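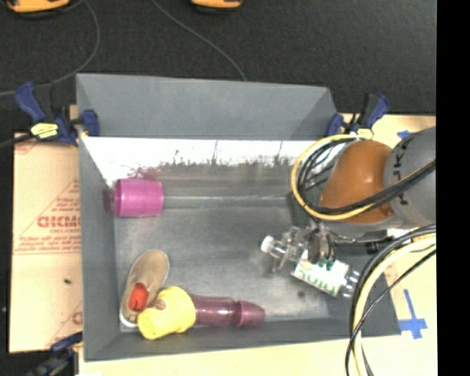
Can plastic cups go in the same donation tub as shoes? Drop them in together if they're clean, and the sorters at Lakside will split them up at their end.

Hi all,

Sorry for the slow reply, I've been up to my elbows in the hall cupboard — three garbage bags so far and I can still only see half the floor! Hsiu-ying wrote:

> On February 11, 2018, Hsiu-ying Kwok wrote:
> I've got a heap of picnic cups, the kids' old sneakers and
> some drink bottles. Do the bottles need their caps off? And
> do you want single shoes, or is that silly?

Caps can stay on if the bottle is going for craft, but take them off for recycling please. Labels don't matter either way. I soaked mine off last time and it took the whole evening, so don't be like me.

Single shoes, yes! Kianoush takes them for the garden (he's got thyme growing in a boot). Pairs should be tied by the laces, or use a rubber band if they're slip-ons. Bright cups are very welcome, pink, yellow, whatever colour you have, but anything cracked goes in your own rubbish.

We filled 5 tubs in August and I'd love to beat that. Fionnuala has spare ones in her garage if you run out, just text her first because of the dog.

Oh, and has anyone got the lid to my big Nerness cake tin?

Jui-lin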